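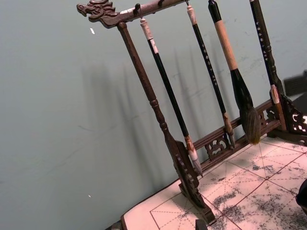 Fig. 1. The brush rack from the wrist camera, with all four brushes hung.

Can a Robot Tidy a Desk Yet?
Term project report, robotics elective, Plandley

When I told my roommate I'd be spending the whole term on getting a robot to put away two markers, she laughed at me. Fair enough! But my question was a real one: are machines ready for the boring little chores we all skip, like clearing a desk at the end of the day? I picked a calligraphy desk because it has a bit of everything (thin things, hanging things, a cup you can see through) and because I practice on one myself, so I know how annoying it gets.

What I set up

The chore has one rule. Every marker on the mat goes into the mesh cup, and the brush rack stays exactly as it was. I used the two-arm station in the Olitz lab and drove it by hand to record demonstrations, then trained a policy on those. I ended up with 167 demonstrations I was happy with. There were a lot more I threw out, mostly from my first weeks, when I kept mixing up left and right on the controls.

The training software was Skorkitz, which our lab already had running. I left nearly all the settings alone and trained for 3000 steps the first time, then went much longer after I saw how bad that was (the arm waved over the cup like it was saying hello).
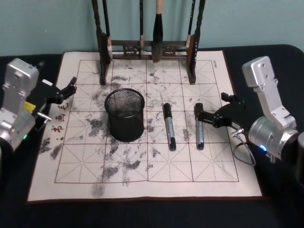

Fig. 2. Cup and two markers on the mat, right gripper at the nearer marker.

Picking up a marker was the part I worried about most, and it went better than I expected. A marker lying on a flat mat gives the fingers very little to get under. The trick was coming down with one finger on each side and closing slowly. When I rushed the demonstrations, the policy rushed too, and then the marker rolled.

The cup was the real headache. It's light, so if a marker clips the rim on the way in, the whole thing can slide or tip. I'd planned on having the left arm steady it while the right arm did the dropping, and I still think that's the way to go, but getting both arms to agree on timing ate most of December. Also, the mat is covered in old ink smudges, and I have a hunch the dark patches confused the policy when it was looking for the markers' black caps. I didn't get to test that properly, so please read it as a guess.

What I'd tell the next group

I made a list while everything was still fresh in my head:

1. Start with one marker. I started with two and spent days not knowing which one the arm was going for.

2. Keep the rack in the setup even though the robot never has to touch it. A real desk has stuff on it you mustn't bump, and swinging brushes are a very clear sign that you got too close.

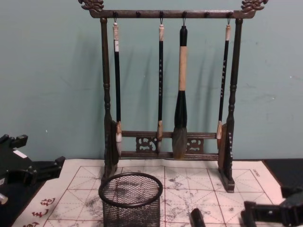 3. Move the cup between demonstrations. I left mine in one spot for the first 6 sessions, and the policy learned the spot instead of the cup.

4. Borrow the Meng notes on gripper speed from the lab shelf before you record anything. I read them way too late.

So, are they ready?

For my desk, no. I can clear two markers by hand before the arms have finished lining up, and I don't need anyone standing next to me with a finger on the stop button. Still, I've seen a full run go right from start to finish, and I yelled loud enough that the people next door came to check on me. If I get another term I want to try putting a brush back on its hook, with that tiny loop, which scares me a little.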